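Atmont
Workbenches and Assembly Stations

Home > Benches > Slotted-Top Benches > Kuvier 14

Kuvier 14 Slotted Aluminum Work Table

Item no. 396-K14
Lead time: 14 business days
Sold by the unit. Freight quoted separately.

The Kuvier 14 is a bench-height work table with a top of extruded aluminum profiles. The slots run the full length of the top and accept standard T-nuts, so fixtures, posts, lamps and stops can be bolted down at any point along a slot. It is intended for computer repair, refurbishing, parts recovery and light assembly, where the same work position is set up and changed several times in a shift.

The profiles are joined edge to edge and fastened to two cross members from underneath. No fastener heads stand above the working face. The finish is clear anodized, light gray in appearance, and is not painted or coated.

Specifications

Top material: extruded aluminum, clear anodized
Top length: 2,000 mm
Slot direction: lengthwise
Cross members: 2
Frame: welded steel, powder coated
Feet: leveling, with locknut
Ground point: threaded stud, rear left leg
Assembly: top and frame shipped separately, bolts included

Grounding

Anodizing is an electrical insulator. The top should not be treated as a static-dissipative surface as delivered. For work on memory, processors and circuit boards, lay a dissipative mat over the area in use and connect the mat and wrist strap to a common point ground. The stud on the rear left leg is bonded to the frame and can be tied to the building ground. Mats are listed under Accessories. Mat snaps are not included with the table.

Fixture mounting

Fixture plates can be clamped at the edges or bolted through. For bolted plates, drill the plate to match the slot spacing printed on the drawing supplied with the table. Plates made on a 3D printer should have washers under the bolt heads. Tighten by hand until the plate no longer shifts, then a quarter turn more. Overtightening will bow a printed plate and tilt any posts or blocks on it.

Slots not in use can be left open or closed with cover strip. Open slots collect small screws. In disassembly work we recommend closing the slots directly in front of the operator and leaving those at the back open for mounting.

Desktop computer work

Most tower cases are serviced lying on one side with the side panel removed and the open side up. This gives straight access to the power supply, board, memory and drive bays, and lets a drive be lifted out and set down within reach. Allow enough clear surface for the case plus one fixture plate beside it. The plate normally goes on the side of the operator's free hand.
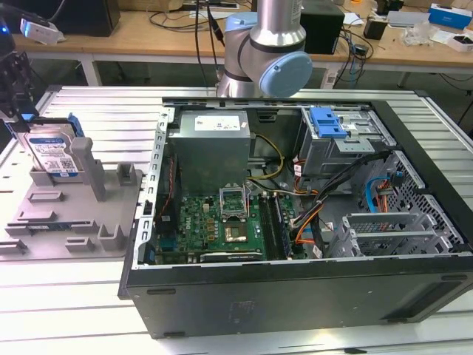 Hard disk drives of the 3.5-inch size can be held upright in a printed fixture while the rails are fitted or taken off. Fixture files are not supplied by Atmont. The Panagiotou fixture plate blank (see Accessories) fits the slot spacing without drilling.

Rubber case feet will not mark the anodized surface. Bare steel edges will. Lift a case to turn it and do not slide it, particularly with the side panel off, when folded sheet metal may be in contact with the top.

Care

Wipe with a damp cloth and neutral cleaner. Do not use alkaline degreasers or abrasive pads on the anodized face. Clear the slots with a nylon brush or a vacuum with a narrow nozzle. Avoid compressed air near open computer cases. Check the cross member bolts each January, and again after the table has been moved.

Accessories

Wulitz cover strip, gray, cut to length
Wulitz T-nuts, bag
Panagiotou fixture plate blank
Dissipative mat with ground cord
Upright post with clamp, for lamp or camera
Parts tray, slot mounted
Caster set, locking (raises working height; not for use with leveling feet)

Shipping and returns

The top ships on a pallet and requires two people to unload. Inspect the profiles for dents before signing the delivery receipt. Unused tables may be returned in original packing. Tops that have been cut, drilled or shortened are not returnable. Custom lengths are made to order and cannot be canceled once the profiles are cut.

Drawings and load data are available on request with the item number.

Page updated April 7, 2026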